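Coffee station automation: who owns the job afterwards?
Workplace Automation > Hospitality and Facilities

ridgeline_ops
We're replacing the attended coffee bench in our staff lunchroom with an arm cell. Wemora is doing the integration and the layout is still in simulation. Two attendants cover 72 drinks a shift between them. The current model has the machine and spoon on the dining table and the arm beside it.

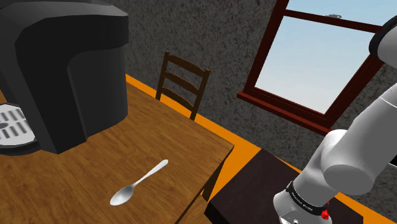 Management's position is that both attendants move to restocking and cleaning. My question is who clears faults. The draft procedure says "operator" and we won't have one on the roster.

Naidu_fan
Name the role before you sign off the cell. We put in a Catance unit in July and left it vague. Whoever was standing closest ended up resetting it, with no training and no allowance.

tanko_oyewole
Disagree that it needs a dedicated role. Ours averages 2 stops a shift and the cleaner clears them in 60 seconds. A full position for that is hard to justify.

Naidu_fan
Then the cleaner has a second job. Was the classification reviewed?

tanko_oyewole
No. Fair point, and it's been raised with HR.

ridgeline_ops
Stops are my concern too. Wemora sent the wider view after I asked about clearance to the seating.

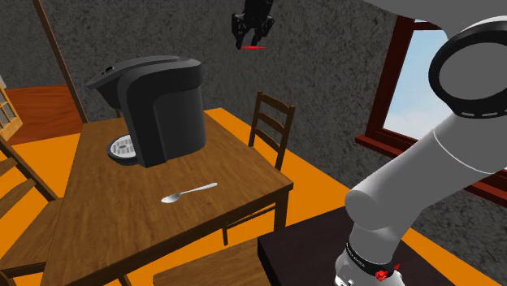

I want the chairs on that side gone or a scanner fitted. They say reduced speed is sufficient. The attendants have asked for the chairs to stay, as that is where they take their break.

kelso77
Reduced speed alone wouldn't pass our risk assessment with hot liquid in the gripper. Seated staff can't step back quickly. Separate the break seating from the cell — it's cheaper than arguing.

tanko_oyewole
Agree with kelso77 on that one. Also budget training hours. Iveck quoted us 8 per person and it was enough for resets, not for re-teaching positions.

ridgeline_ops
Noted. I'll put fault clearing in both position descriptions at the higher classification and see what comes back. Seating goes to the safety meeting.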